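About Us

Hello, and thanks for clicking on the page that most people skip! I'm Annatjie Mokoena and I started Gasorholm, which is a small workshop business on the edge of Cerkesby. We sort, mend, clean and repack household bits and pieces for shops that haven't got the room or the patience to do it themselves. Returned lamps, boxed crockery with one plate missing, curtain poles that have lost their ends, that sort of thing. If it can go back on a shelf in decent order, we'll get it there.

I'd been doing the same job for years at a department store, down in a basement with no windows and a radiator you couldn't turn off. When the store shut its returns room I asked if I could buy the packing tables, and they said yes if I took them away by Thursday. So I rang my cousin, who had a van, and that was more or less the business plan. I had 3 tables, a tape gun and a phone number for a man at Ralleson who still owed me a favour.

Ralleson gave us our first proper job, a run of table lamps that had been boxed with the wrong shades. We swapped every one of them in my garage with the door up, in September, in coats. They were pleased enough to send more, and then Jacobs got in touch about their kitchenware, and by then my neighbours were (quite rightly) fed up with the deliveries. We went looking for somewhere bigger.

I must have looked at every empty unit between Cerkesby and the coast. One had a lovely yard and no toilet. One smelt of fish. The one we took had a long open floor, plenty of height and a landlord who answered his phone, and I signed for it the same afternoon. It was filthy, mind you. We spent the first fortnight scrubbing and I found muscles I didn't know about.

How we work is pretty simple. Things come in at one end and go out at the other, and in between somebody picks each one up and has a proper look at it. We check it against the order sheet, wipe it down, find the missing screw or the missing lid, and pack it again. I'm very fussy about the repacking! I can't bear a box that rattles. We keep 149 sizes of carton on the racking, which my accountant thinks is ridiculous, but a teapot wants a teapot box and I won't be argued with.

We reuse as much packing as we can. Paper gets flattened and goes round again, and the odd shapes of card get saved in a big bin because they're perfect for going between plates. If you're a customer and your parcel turns up lined with somebody else's cereal carton, well, now you know why.

On a good week we turn round more than 200 orders, and on a bad one it's whatever we can manage with half of us off with colds. I'd rather ring you and say it'll be Monday than send out something that's only been half looked at.

Everyone here does a bit of everything, me included. You'll find me sweeping up at half past four most days, and I do like a swept floor. People who've only ever spoken to me on the phone are usually surprised by the building when they come to visit. I think they expect a shed.

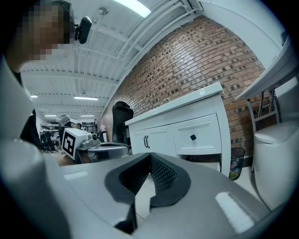 On the workshop floor, under the white beams and strip lights.

If you'd like to come and see us, please do, only give us a ring first so there's somebody free to put the kettle on. Parking is round the back, past the tyre place. Mornings are best, as the lorries come after lunch and it gets a bit shouty. We take on small jobs as well as big ones, and I'll always give you a price before we start.

Annatjie

81 shares | 3 comments

Comments

Maureen T.
You sorted out my sister's dinner service when the shop had given up on it. Six matching bowls at last! Please thank whoever wrote the note in the box.

Col
Do you take things from the public or is it just shops? Got a standard lamp that needs a new fitting.

Annatjie Mokoena
Mostly shops, Col, but ring me about the lamp and we'll see.

Related pages
What we mend and what we can't
Sending us a pallet
Our box sizes
Finding us in Cerkesby
Jobs at Gasorholm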